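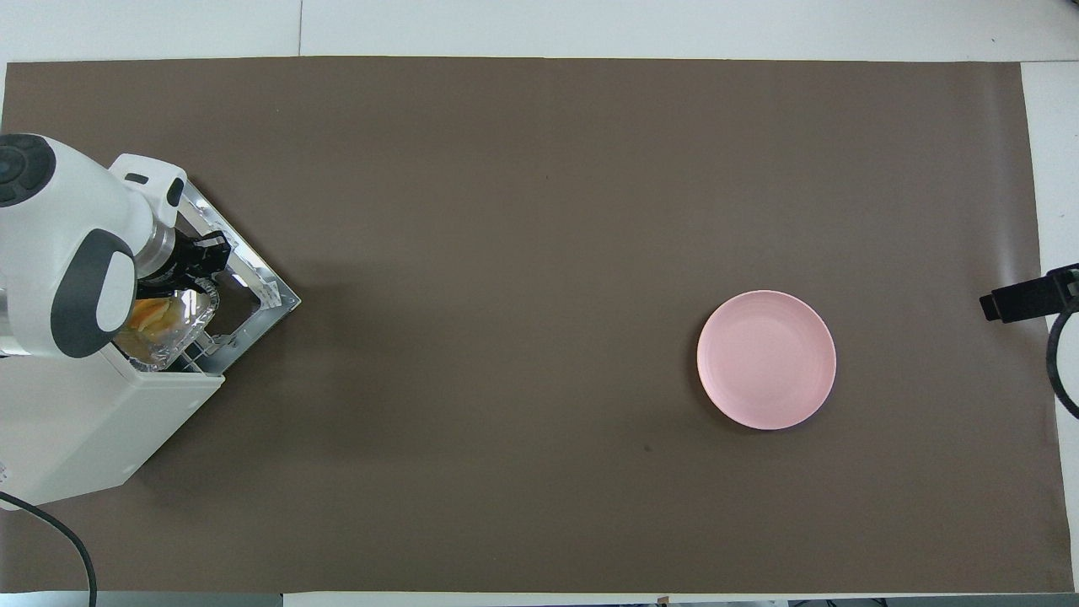 How viewers talk about a weekly TV drama: project report

1. Why I chose this topic

For the media course we had to study one audience and write what we learned. I chose the viewers of Siketti, a crime series in eight episodes. The streaming service Halonen puts out one new episode every Wednesday, at nine in the evening. Most series that my classmates watch come out all at once, so I wanted to see how people behave when they must wait a week.

My question was simple: do viewers talk more about the episode they have just seen, or about the one that is coming?

2. Method

I read the comments on the fan forum Zokow in April. I collected 556 comments from 2 episode threads, the fourth and the fifth episode. I put each comment in one of three groups: looking back, looking forward, or other. "Other" was mostly jokes, complaints about the subtitles and people asking where to find the music.

After this I interviewed 15 students who watch the series. Each interview took nearly 18 minutes. I did not record them, I only took notes, and this was a mistake which I explain in section 4.

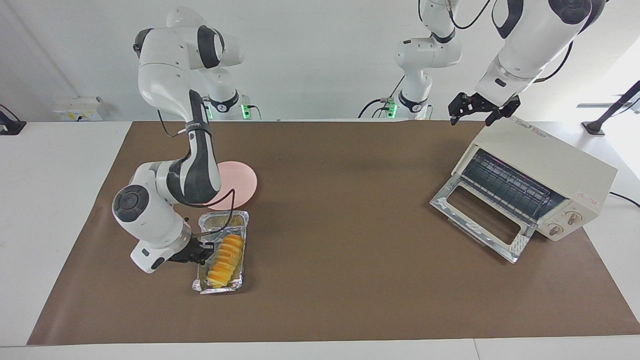 Viewers looked back much more than I expected. In both threads the biggest group of comments was about the episode just shown, and the favorite subject was the dinner in episode four, when the detective Janonow sits with the family and does not ask any question. People wrote long comments about who was looking at whom. Many of them also discussed small objects, for example why the mother puts the food on the table in the package from the shop. One viewer thought that it shows she did not expect a guest. A foil tray beside a pink plate, like the ones on the table here, would be enough for this forum to build a whole theory. I counted such comments as looking back, also when they ended with a guess about the murderer.

The comments that look forward came mainly on the two days before a new episode. They were shorter, and they often answered the trailer and not the story.

3. What the students said

The students I interviewed were divided. Some like the waiting and said they remember the story better. Others save three or four episodes and watch them together on the weekend, and for this reason they stay away from the forum completely. I had not thought of this group when I planned the project. They are fans too, but they leave no comments for me to read.

4. Problems

My three groups were too wide. A comment like "she knew it already" can belong to the past or to the next episode. I decided alone, and another person could decide differently. Because I have only notes from the interviews, I cannot give exact quotations. I also read only the English part of the forum.

If I continue this work in the next term, I will start from episode one and ask a classmate to sort the same comments separately.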